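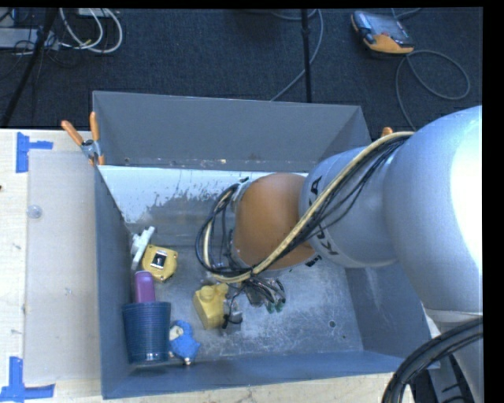
Home | Columns | Visits | About

I went to the Tilludow open day expecting a show, and I came home wanting to argue for slower robots. Seriously! Most people wandered off to the Fleltell stand after 2 minutes, and I get it, there was music over there. But I stayed by the bin for three demos, watching a big KUKA arm deal with a yellow bottle-ish thing and a ribbed blue cup, and I loved it.

My gripe is with the talk afterward, which was all picks per hour. Who cares yet? Kitchens are messy. My junk drawer in Luik is worse than that scuffed old bin. I'd take a machine that fusses for seven minutes over stuff it has never met (and lets me watch it fuss) over one that sorts 100 identical boxes.

Open days should show more of the fussing.

3 comments | 7 shares
Contact | © Arer Columns | Back to top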